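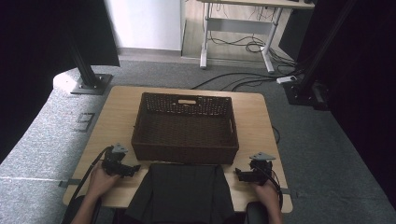 Fig. 5. Hand-held grippers either side of the basket at the start position.

5. Recording basket examples

This section covers recording by hand with the paired grippers. It assumes that you have already mounted the head camera and calibrated both grippers as set out in section 4. If either gripper has been dropped or its mount has been changed since the last calibration, go back and repeat that section first.

The basket set is used to train the Monum two-handed lifting and turning policy. Each example is one short recording of one task, done by one person, from the start position to the rest position.

5.1 Preparing the table

1. Clear everything off the table except the basket.
2. Place the basket near the middle of the table with its long sides facing you and away from you. It does not need to be exact. Small differences from one recording to the next are useful to the learning system, so do not mark the table with tape.
3. Check that the basket is empty. Loose items are introduced in section 6 and must not appear in this set.
4. Sit or stand so that both your elbows can move freely. Use the same seat for the whole session.
5. Run each gripper cable down and away from the table. Leave enough slack to reach the far edge with either hand.

Caution: Cables on the floor are a trip hazard. Walk the full length of each cable before you put on the head camera, as your view downwards will be limited once it is on.

Note: The room lights should stay as they are for the session. If someone changes them, stop, save, and begin a new session under a new number.

5.2 Starting a session

1. Put on the head camera and tighten the rear strap.
2. Open Dolis on the recording computer and choose New session.
3. Enter your operator number, the table code and the basket code. Do not enter your name.
4. Pick up a gripper in each hand. Squeeze and release both jaws fully, twice. Both bars on the Dolis screen should travel from one end to the other.
5. Look down at the table and hold still until the tracking light on the screen turns green.

If the tracking light stays amber, the mounts on top of the grippers may be out of the camera's view. Tilt your head down slightly and bring your hands closer together. If it stays red, close the session and restart Dolis.

5.3 Recording an example

1. Bring the grippers to the start position, one to each side of the basket, with the jaws pointing inwards and clear of the weave.
2. Press the foot pedal once. Wait for the tone.
3. Carry out the task shown on the card. The cards for this set are Lift, Turn, Slide left, Slide right and Tip forward.
4. Move at the speed you would use at home. Do not slow down for the camera.
5. Set the basket down, open both jaws, and return the grippers to the side positions.
6. Press the pedal again. Dolis saves the recording and shows the next card.

Keep both grippers in view for the whole recording. If you have to look away, press and hold the pedal to discard the example and start it again.

A missed grasp is not a reason to discard. If the jaw slips off a handle and you take hold again, carry on and finish the task. Mark the example as Recovered when Dolis asks. The learning system needs these.

Discard the example if:
- the basket leaves the table
- a cable catches on the basket
- you touch the basket with your fingers
- another person's hand comes into view

Caution: Do not force the jaws through the weave. Grip the rim or a handle opening only. Broken strands can jam the jaw hinge.

5.4 Breaks and session length

A session ends after 58 saved examples, whether or not you feel able to continue. Put the grippers down on the table, remove the head camera and rest your hands before starting another. Report any soreness in the wrist or thumb to Charmaine Mnguni before your next session.

5.5 Checking and sending

1. In Dolis, choose Review. Play the first and last example of each card.
2. Confirm that the hands, the grippers and the basket stay visible throughout.
3. Delete any example where the picture freezes or the jaw bars do not move.
4. Choose Send to Turkosholm. Leave the computer on until the progress bar has closed.

The target for the basket set is over 2,000 accepted examples across all operators. Those who worked on the Ağca tray set, which closed at 3,386, should note that the file layout has changed and the old review sheet must not be used.

Questions about rejected examples should go to Nerys Vaughan, with the session number in the subject line.

Section last revised 8/2/20. Continue to section 6, Recording with loose items.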